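발표자 노트: 소량 직물류의 분류와 접기, 작업대 기준 절차

발표 시간 배분: 도입 3분, 본론은 슬라이드 순서대로, 질의는 마지막에 일괄. 장비 점검은 시작 전에 끝낼 것.

슬라이드 1. 제목

인사는 짧게. 소속과 이름만 말하고 바로 넘어간다. 공동 작성자 Abilio Sepúlveda는 오늘 참석하지 않으며, 원단 관련 질문은 메일로 전달한다고 안내. 용어집은 배포 자료 마지막 장에 있음.

슬라이드 2. 범위

오늘 다루는 대상은 수건, 행주, 닦음천, 띠 모양의 자투리 천이다. 의류와 침구는 제외한다. 의류는 봉제 구조 때문에 접는 기준선이 따로 필요하고, 침구는 한 사람이 한 작업대에서 처리하기 어렵다. 두 항목은 Keltholm 지점 매뉴얼의 별도 장에 정리되어 있다.

전제 조건을 분명히 말할 것. 세탁과 건조가 완료된 상태에서 시작한다. 덜 마른 천은 작업대에 올리지 않고 건조 단계로 돌려보낸다. 오염이 남은 천도 마찬가지다. 작업대에서 오염을 판정하기 시작하면 접기 작업의 흐름이 끊긴다.

슬라이드 3. 작업대

원형과 사각 중 어느 쪽이 나은지 묻는 경우가 많다. 답은 작업 인원에 따라 다르다. 사각 작업대는 모서리를 기준선으로 쓸 수 있어 혼자 접을 때 정렬이 빠르다. 원형 작업대는 기준선이 없는 대신 두 사람이 서로 다른 각도에서 접근할 수 있다. 큰 수건을 마주 잡고 펼칠 때는 원형이 편하다.

표면은 밝은 무광을 권장한다. 어두운 천의 윤곽이 잘 드러나고, 떨어진 보풀과 실밥도 바로 확인된다. 흰 천을 주로 다루는 곳이라면 회색 깔개를 하나 준비한다. 표면은 묶음을 교체할 때마다 마른 천으로 한 번 닦는다. 물걸레는 작업 종료 후에만 사용.

높이에 관한 질문이 나오면, 팔꿈치보다 약간 낮은 높이가 기준이라고만 답한다. 수치는 작업자 신장에 따라 달라지므로 제시하지 않는다.

슬라이드 4. 더미 풀기

바구니에서 나온 천은 대개 서로 겹치고 말려 있다. 흔히 하는 실수는 가장 큰 천을 먼저 잡아당기는 것이다. 큰 수건은 대체로 아래에 깔려 있고, 그 위의 작은 천이 함께 끌려오면서 다시 뭉친다. 순서는 위에서 아래로, 작은 것에서 큰 것으로 간다.

구체적으로는 다음과 같다.
가. 맨 위의 작은 천을 들어 옆으로 옮긴다. 펴지는 않는다.
나. 가로질러 놓인 긴 천은 한쪽 끝을 찾아 길이 방향으로 빼낸다. 가운데를 잡고 들어 올리지 않는다.
다. 큰 천 밑에 일부가 들어간 천은 위의 큰 천을 먼저 살짝 든 다음 꺼낸다.
라. 남은 큰 천은 그 자리에서 펼친다.

색이 섞인 더미에서는 색을 경계 표시로 이용할 수 있다. 같은 색끼리 겹친 경우가 오히려 까다롭다. 이때는 가장자리의 박음질을 손끝으로 따라가면서 어느 천에 속한 모서리인지 확인한다.
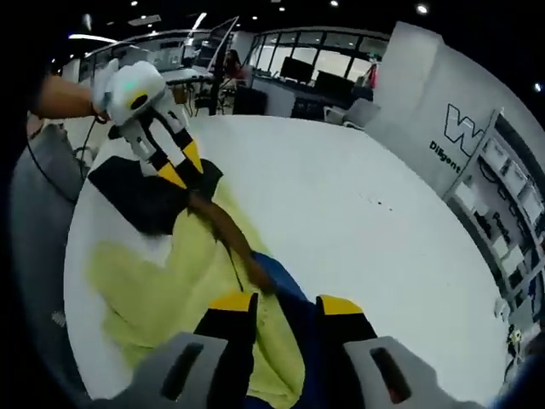
큰 천을 펼칠 때는 모서리 두 개를 먼저 찾는다. 인접한 모서리여야 한다. 대각선 모서리를 잡으면 천이 비틀린 채로 늘어나고, 내려놓은 뒤에 다시 잡아야 한다. 모서리를 찾았으면 작업대에서 살짝 들어 자기 쪽으로 당기면서 내려놓는다. 공중에서 터는 동작은 하지 않는다. 보풀이 날리고 옆에 분류해 둔 천이 흐트러진다.

주름은 중앙에서 바깥으로 민다. 바깥에서 안으로 밀면 중앙에 접힌 선이 남는다. 루프 조직 수건은 손바닥 전체를 쓰고, 얇은 평직 천은 손날을 쓴다. 표면에 말린 부분이 남아 있으면 접은 뒤 두께가 고르지 않게 된다.

슬라이드 5. 분류 기준

색, 크기, 용도 가운데 용도를 1차 기준으로 둔다. 색은 2차, 크기는 3차다. 색을 1차로 두면 보기에는 정돈되어 보이지만 청소용 천과 손 닦는 수건이 한 칸에 들어가는 일이 생긴다.

Stastia 작업장은 용도와 색을 일대일로 고정해 이 문제를 피했다. 색만 보고 용도를 판별할 수 있으므로 분류 단계가 하나 줄어든다. 단점은 교체 구매할 때 같은 색을 계속 확보해야 한다는 점이다. 색이 바랜 천이 다른 용도의 색과 비슷해지는 문제도 보고되었다. 기존 재고가 여러 색으로 섞여 있는 곳에는 권하지 않는다.

슬라이드 6. 접기 치수

칸막이 선반의 안쪽 폭은 350 mm를 기준으로 설명한다. 접은 천의 폭은 165 mm로 맞춘다. 한 칸에 두 열이 들어가고 손을 넣을 여유가 20 mm 남는다. 이 여유가 없으면 꺼낼 때 옆 열이 같이 딸려 나온다.

큰 수건은 긴 변을 3등분하고, 다시 짧은 변 방향으로 폭에 맞춰 접는다. 접힌 면이 선반 앞쪽을 향하게 넣는다. 풀린 가장자리가 앞으로 오면 한 장씩 집기가 어렵다.

작은 사각 천은 반으로 한 번, 필요하면 한 번 더 접는다. 두께가 손가락 한 마디를 넘으면 접은 횟수가 많은 것이다.

띠 모양의 천은 접지 않고 만다. 끝에서부터 느슨하게 말고, 끝단은 아래로 가게 놓는다. 고무줄로 묶으면 자국이 남으므로 칸막이로 고정한다. 폭이 일정하지 않은 자투리는 넓은 쪽 끝에서 시작하는 편이 안정적이다.

슬라이드 7. 재고 기록

Gamage 보관실의 집계표를 화면에 띄운다. 전체 545장. 이 수치는 폐기 대상까지 포함한 값임을 언급한다. 용도별 내역은 표에 있으므로 읽지 않는다.

기록 단위는 장이 아니라 묶음으로 한다. 묶음당 매수는 용도별로 고정하고, 모자라는 묶음에는 표시 끈을 건다. 장 단위 기록은 입력 부담에 비해 얻는 정보가 적었다. 기록 양식은 Rhys Faulkner가 관리하며, 개정 요청은 양식 하단의 칸에 적어 제출한다.

슬라이드 8. 폐기와 전용

판정 기준은 세 가지다. 가장자리 올 풀림이 한 변 전체에 걸친 경우, 빛에 비추었을 때 조직이 비쳐 보이는 경우, 구멍이 있는 경우. 하나라도 해당하면 원래 용도에서 제외한다. 구멍이 없는 천은 청소용으로 전용할 수 있다. 전용한 천은 한쪽 모서리를 잘라 표시한다. 색 표시나 펜 표시는 세탁 후 식별이 어려우므로 쓰지 않는다.

잘라 낸 조각은 크기에 상관없이 자투리 통으로 보낸다. 작업대 위에 남겨 두면 다음 묶음에 섞인다.

슬라이드 9. 자주 나오는 질문

접기판을 써도 되는가. 폭을 맞추는 용도로는 써도 된다. 다만 두꺼운 수건에서는 판을 빼낼 때 접힌 선이 밀린다. Orker 접기판은 작은 천에만 적용한다.

두 사람이 동시에 작업할 때 역할은 어떻게 나누는가. 한 사람이 더미를 풀고 분류하며, 다른 사람이 펼치고 접는다. 같은 천을 함께 잡는 것은 큰 수건을 펼칠 때로 한정한다. 교대는 묶음이 끝나는 시점에 한다.

향이 나는 섬유유연제를 써도 되는가. 오늘 범위 밖이다. 흡수력 저하 문제는 세탁 편 자료를 참고하도록 안내.

슬라이드 10. 실습 안내

실습은 토요일 오전이다. 참가자는 자기 작업장에서 쓰는 천을 용도별로 한 장씩 가져온다. 선반 안쪽 폭을 미리 재 올 것. 폭이 350 mm와 다른 경우에는 손 여유를 뺀 값을 열 수로 나누어 접는 폭을 다시 계산한다. 계산표는 배포 자료 뒷면에 있다.

질의응답 후 배포 자료 여분은 출입구 쪽 탁자에 둔다.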